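水曜夜のない町で、社会人バレーが続いている理由

エタラム市民体育館の鍵が開くのは午後七時である。ネットの支柱を倉庫から出し、床の穴に差し込み、ワイヤーを巻く。この作業に慣れた人が四人いれば、七時二十分にはボールが飛び始める。

ここで活動しているのが、社会人バレーボールの地域リーグ「ヴォンダンス・リーグ」だ。所属は17チーム。会社の同僚で組んだチームもあれば、子どもの学校が同じだった親たちのチームもある。実業団の経験者は少なく、大人になってから初めてボールに触ったという選手がどのチームにもいる。

リーグの運営をまとめるウィルマ・ナイスは、もともと選手だった。学生時代はミドルブロッカーで、就職してから十年ほど競技を離れていた。復帰のきっかけは職場の掲示板に貼られた人数合わせの募集だったという。

「一試合だけのつもりで行って、次の日は階段が下りられませんでした。それでも翌週も行きました」

当時のリーグは5チームしかなかった。総当たりを二回やると日程が終わり、冬の間は練習だけになる。相手の癖も互いに知り尽くしていて、サーブを打つ前からどこに来るか分かったそうだ。

転機になったのは、部を二つに分けたことである。勝敗を争う一部と、交代を自由にした二部。二部では、ベンチの選手全員を各セットで必ず一度はコートに入れる決まりになっている。ネットの高さは一部より低く、サーブが二本続けて入らなければ、次の選手に順番を回すこともできる。

この二部に人が集まった。仕事帰りに寄れること、遅刻しても途中から入れることが大きかった。現在、二部に登録しているチームは一部より多い。

サンネ・ヘンドリクスが率いる「カルデナス」も二部のチームだ。ポジションはセッター。中学で二年間やっただけで、トスの上げ方はほとんど忘れていた。

「最初の年はオーバーで上げるのが怖くて、全部アンダーでした。スパイカーには申し訳なかったです。二年目から、家の壁に向かって毎晩上げるようになりました」

カルデナスの練習は、前半がサーブレシーブ、後半がゲーム形式という単純な構成である。ヘンドリクスはレシーブの時間を削らない。二部の試合では得点の多くがサーブで決まるため、一本目が上がるかどうかで展開が変わる。強いスパイクを打てる選手が一人いるチームより、全員が一本目をセッターの近くに返せるチームのほうが上の順位にいることが多い。

昨季の最終戦は、長年のライバル「ファテル」が相手だった。カルデナスは第一セットを落とし、第二セットも中盤まで追いかける形になった。そこで交代で入った選手のサーブが続けて決まり、24対24の同点になる。結局このセットを取り、第三セットも取って勝った。順位表の上では四位が三位になっただけだが、片づけの間もその話が続いていたという。

課題もある。まず審判が足りない。試合のない時間帯のチームが主審と副審を出す決まりだが、笛を吹ける人はどうしても偏る。ナイスは今年から、シーズン前の講習を一部と二部に分けて開いた。二部の講習では、タッチネットとポジションの反則、それにハンドシグナルの練習にしぼった。参加者は69人で、会議室の椅子が足りず、後半は体育館の床に座って続けた。

会場の確保も毎年の悩みだ。秋は他の競技と重なり、希望した枠がすべて取れることはない。取れなかった分は近隣の学校の体育館を使うが、天井が低く、高く上がったボールが梁に当たる。梁に当たって自コート側に落ちたボールはそのまま続行、相手側に落ちたら失点。これはリーグ共通の扱いで、学校の会場では試合前に両チームの主将が必ず確認する。

けがについては、膝と足首が多い。とくに復帰組は、頭では昔の高さまで跳べるつもりでいる。ナイスは開幕前の一か月、跳ぶ本数を控えめにするよう各チームに伝えている。足首は着地で相手の足を踏んで痛めることが多く、センターラインを越えた足には二部でも厳しく笛が吹かれる。
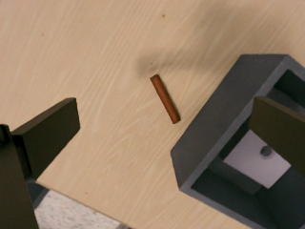
シーズンの途中からでも参加できるのか。

二部であれば途中からでも登録できる。所属したいチームの主将が名簿に名前を加えて運営に送れば、次の試合から出場が可能だ。チームが決まっていない人は練習を見学したうえで、人数の少ないチームを紹介してもらう。一部は開幕後の追加登録を認めていない。

新しいシーズンは9月に始まる。カルデナスには三人が新たに加わった。うち一人は左利きで、ヘンドリクスはライト側へのトスを練習し直している。バックトスはまだ短くなりがちで、練習の最後に二十本ずつ上げることにした。

開幕戦の相手はまたファテルに決まった。会場は市民体育館のBコート、第一試合である。支柱を立てる当番はカルデナスなので、選手は七時前に入口に集まる。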